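This site uses cookies to remember your settings. By continuing you accept our cookie notice.

Yellow plastic tub with a metal frame handle — what do I store in it, and is the handle safe to lift by?

I'm clearing out the floor of our spare room in Wedham, where everything that had no place ended up over the winter. One of the things in the pile is a yellow plastic tub with a black metal handle frame on one side and a thin metal bar across the inside. It came in a mixed lot from the Kowalchuk warehouse sale along with a stand, some cylinders with glitter on them, and a lot of small party stuff. No paperwork with any of it.

The plastic is in good shape and the walls are thick. I'd like to keep it and use it for something instead of putting it out at the curb. My questions are:

Can I pick it up by the handle when it's full, or is the handle only for tipping and pushing?

Is the bar inside supposed to stay there? It gets in the way of anything flat, like folders or picture frames.

What's the best way to store the glitter pieces? They shed on everything, and the carpet in that room is a light color.

I don't want to spend much. The shelf it would go on is 450 mm deep, if that helps anyone.

2 answers

Answer 1

I would keep it for shoes or garden gloves. We have one in blue and it sits by the back door. Never had a problem with the handle but we don't put anything heavy in it. For the glitter just use a bag.

Answer 2

I ran the supply room at the Flisodville rec center for a long time and we had plenty of tubs that came in without labels, so I'll take your questions in order.

Handle. Look at how the frame is attached to the tub. If it goes through the wall and is fixed with a bolt and a washer, it will probably take a fair load. If it only clips over the rim, treat it as a guide handle and lift with a hand under the tub. Either way, a handle on one side means the weight hangs off center, and a full tub will tilt toward the low side. Try it first with a few towels in it, then with a couple of books, and watch the rim where the metal meets the plastic. If the plastic turns pale at that spot or bends, stop there. I wouldn't put more than one armful of anything in it.

Bar. Check both ends before you pull on it. On some tubs a bar like that is a brace, and the walls spread when you take it out. On others it's just a loose part that got dropped in during the move. If it lifts out with two fingers and the tub keeps its shape, tape it to the underside so it doesn't get lost. If it's fixed, leave it alone and pick contents that can sit on both sides of it — balls, rolled towels, extension cords, hats. Folders belong in a different box.

Glitter pieces. Don't put them in the tub with fabric. Wipe them over the sink with a barely damp cloth, let them dry, and wrap each one in tissue or slide it into a long bread bag. Stand them upright in a tall box so they don't rub against each other. A lint roller gets most of the specks off carpet. Vacuum after that, slowly, in 2 directions. We had a bin of 100 glitter sticks left over from a May parade and the ones that were wrapped still looked fine years later. The loose ones had gone bald on one side.
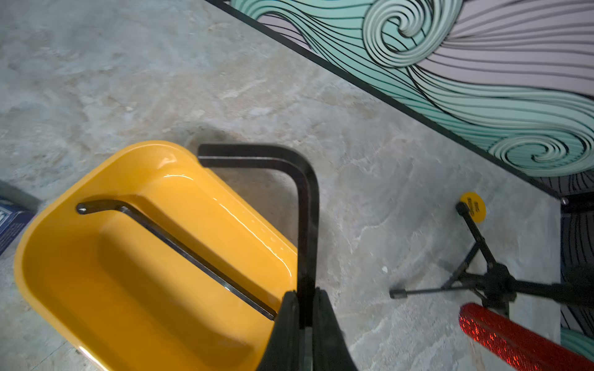 Yellow tub with the black handle frame, red glitter cylinder next to it.

Shelf. Measure the tub with the handle included, because the frame adds to the depth or the height depending on which way you turn it. If it comes out over your 450, put it on the floor under the shelf with the handle facing out. A rubber mat underneath stops it from sliding.

For the tripod, fold the legs if they fold and stand it in the closet behind the coats. It doesn't need a box.

One more thing on cleaning. Dish soap and warm water is enough for shiny plastic. Scouring powder will leave it dull and you can't get the shine back. Dry the metal parts with a rag, and if there's any rust at the ends of the bar, a little Stunine paste on an old sock takes it off. A small can lasts for ages.

Comment from the asker: Thanks, the bar is fixed at one end so I'm leaving it in. Rolled towels it is. I'll wrap the glitter ones this evening.

Last updated: May

Contact us | Copyright Wedham Home Help | Back to top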